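Map notes, 16th September

Okay, so the Drolau map extension is further along than I let on last time, and I've been itching to talk about scale again. If you only drive the game for the trucks, skip down a bit. If you're one of the people who measures exit ramps (hi, I love you), this is your section.

The short version is that I've stopped trying to be fair to every mile. The road from Pamoswood down to the coast was 2,109 road pieces in my first build and it was dull, dull, dull. Long flat straights, one gas station, nothing to look at. I cut it to 1,320 and the drive feels longer now, which I still can't fully explain, but every tester came back with the same comment. More bends, more stuff close to the shoulder, and your brain fills in the rest.

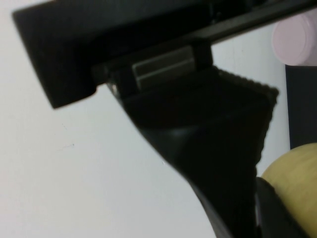 Interchanges are where I've been burning my evenings. The big stack outside Pamoswood has a long flyover that should climb a little as it heads out of town, and in the old build it was dead level. The fix was a gentle slope the whole way along, like the long black rail in the photo, which angles up slightly from left to right. You barely notice it from the cab, but the load does! Heavy trailers now lose a bit of speed near the top and you have to plan your merge. I'm very happy with it.

Kocabaş is the other headache. It's a port town squeezed between a hill and the water, and at our scale the whole downtown wants to be two blocks. I've gone beyond the real city limits on the north side and borrowed some empty farmland for the container yards. Purists will complain. I think it plays better, and the yards finally have room to turn a long trailer around without taking out a fence.
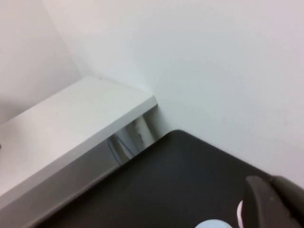

Bastien Masson wrote in to say the farmland trick is fine as long as the ring road still passes the right side of the hill, and that he'd sooner lose a whole suburb than drive a ring road that doesn't go all the way around. He also wants the old toll booths back, with the narrow lanes.

I'm with him on the ring road. It goes all the way around, I promise, even if the western part is basically one long curve with a rest stop stuck on it. The toll booths are a maybe. I have the models from April but the traffic AI gets jammed in the narrow lanes, and I've seen a line of 30 cars sit there until I reloaded the save.

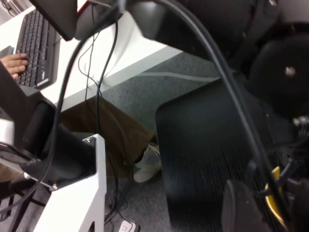
The same traffic bug shows up at the ferry ramp in Stevasen, only there it's the buses that cause it. They pull up to the barrier, decide they're too long for the lane, and just stay put. For now I've banned buses from the ramp entirely - ugly, I know, but you can at least catch the boat.

Save files from the last version should load. If your truck is parked anywhere in Kocabaş, move it out of town before you update, or it may end up inside a warehouse. Mine did, along with a trailer of cheese. 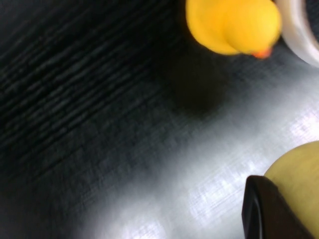 A yellow rubber duck, a bit blurry.

One last thing on the signs. We're past 2,000 of them now and I'm sure a few point the wrong way. If you find one, send me a screenshot with the coordinates showing and tell me which direction you were driving. Next up is the mountain road east of Stevasen, and I'm open to arguments about how many hairpins it gets.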